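Droletside Guest House Manual
Section 4: Clearing and Making Up the Bed

Read the whole section once before you start. It is shorter than the version it replaces, which ran to three pages and had a diagram for folding pillowcases that I never saw anyone follow.

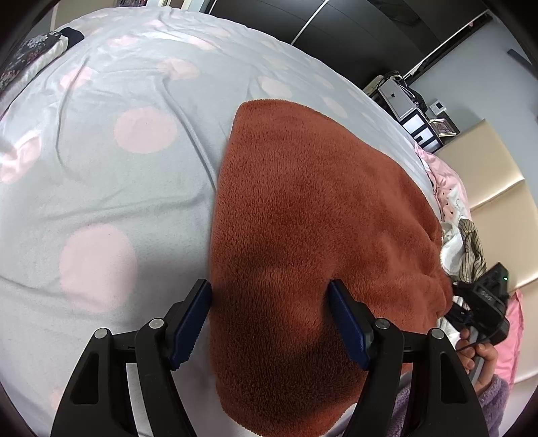
Most beds at Droletside collect things during a stay: a fleece blanket, clothes that were worn once, clothes that were never worn, something with a cord. You have to deal with all of it before you can touch the bed cover. The old manual said to "gather everything up in one motion." Try that with a fleece and you will pick up every bit of lint in the room, plus a sock.

4.1 Before you start

You need one clear chair, the laundry bag from the hall closet, and a lint brush. The Otent folding board is in the same closet. Its box promises a perfect fold every time. I have used it for two winters and got a perfect fold now and then, mostly on T-shirts. Use it if you like it.

4.2 Clearing the top of the bed

1. Take off anything electrical first. Unplug it at the wall, coil the cord loosely and put it on the nightstand.

CAUTION: Do not pull clothes out from under a device by the sleeve. The device comes too, and then it is on the floor.

2. Go through the heap of clothes one piece at a time. Check the pockets.

3. Put quilted pieces on the chair, flat. They crease if you ball them up, and the iron does very little about it.

4. Put shirts and light cottons in a second pile. White goes by itself.

5. Leave anything already folded as it is. Move it to the dresser in one piece. Refolding somebody else's folding is wasted work, however badly they did it.

Note: If you can't tell clean from worn, treat it as worn. The sniff test has been recommended to me many times and I don't trust it.

4.3 Folding the fleece

The fleece blankets came from Clilham and were sold to us as "self-smoothing." They are warm and they wash well. I have yet to see one smooth itself.

1. Spread the blanket on the bed with the straightest edge away from you. Some of the older ones have pulled out of shape, so pick the edge that comes closest.

2. Find any fold hiding underneath and open it out. A fold left in the lower half will throw off every fold after it.

3. Pinch the pile lightly and lift. Don't drag it across the cover.

4. Fold in half, then in half again. Stop there. Thirds look nice on a shelf and fall open by the time you reach the stairs.

5. Brush the top side only.

CAUTION: No fabric softener on fleece, whatever the bottle says. It flattens the pile.

4.4 Straightening the bed cover

1. Stand at the foot of the bed and pull both corners toward you at the same time.

2. Walk to each side and smooth from the middle out with a flat hand.

3. On a polka dot cover, use the dots as a guide. If they run at a slant to the headboard, the cover is on crooked. This is the only bedding tip from the Miranda catalog that has ever worked for me.

4. Leave small wrinkles alone. They come back in almost 4 minutes in any case, as soon as someone sits down.

4.5 Washing and storage

Fleece goes in cold, by itself, on the short cycle. Spin at 1000 if the dial allows it. The label on our newer blankets asks for 1090, a number I can't find on any machine in this house.

Hang it over the rail to dry. The dryer has a fleece setting and I'd leave it alone until somebody shows me a blanket that came out better than it went in.

From April on, spare blankets go in the cedar chest with the heaviest at the bottom. Vacuum bags are optional. They save room, but two of ours let the air back in over the summer and the lid wouldn't close.

For stains, see Section 6. For missing buttons, put the garment in the mending basket and write the room on a slip of paper.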